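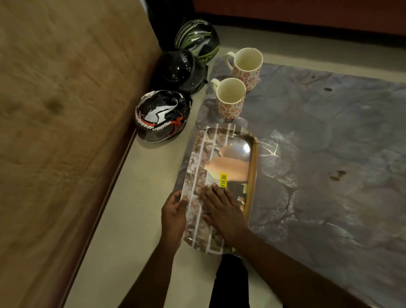
30th September

Tray day. Paraskevi wants something to carry the mugs on that doesn't bend in the middle, and the Dastovar shelf offered the usual choice of too dear or too ugly. I went for cheap. The sticker says ₹79.00 and is still on, in the middle, where it will be hardest to get off.

Notes on the tray. Metal, gold-coloured rim, patterned all over. Half of it is a white grid on mottled brown, like a bathroom floor with ambitions. The other half is a glossy picture that I take to be vases and Getachew takes to be people. We have agreed to put the biscuits on that end.

Pressed it flat on the floor to see if it rocks. One corner lifts a little when I lean on the opposite one. Turned it round and the same corner lifts, so it's the tray and not the floor, which I had been quite ready to blame. Bent the corner down by hand over a folded towel. Better. Did it again and made it worse. Did it a third time and stopped while we were level.

Mugs: the white ones with the little red flowers. Stood two of them on it, filled from the tap, and walked to the door and back. They slide on the glossy half and behave on the brown half, though I may have been walking more carefully by then. Getachew did the same trip at his own speed and I have mopped up.

Things to try:
Damp cloth under the mugs (the Sayce café does this, looks like a hospital but works).
A cut piece of the ribbed drawer liner left over from the Gretura job. There is 153 cm on the roll, far more than we need.
Walking slower. Suggested this to Getachew. Noted without enthusiasm.

Sticker: warm water and a thumbnail first, cooking oil if that fails. No blades. We all remember the Flarnley tin.

Plastic sheet to be folded and put away before anyone trips on it, stained side in. Helmets can stay by the sofa until there's a hook for them. I was promised a hook in the spring.

Paraskevi has now seen the tray. She asked if it came in plain.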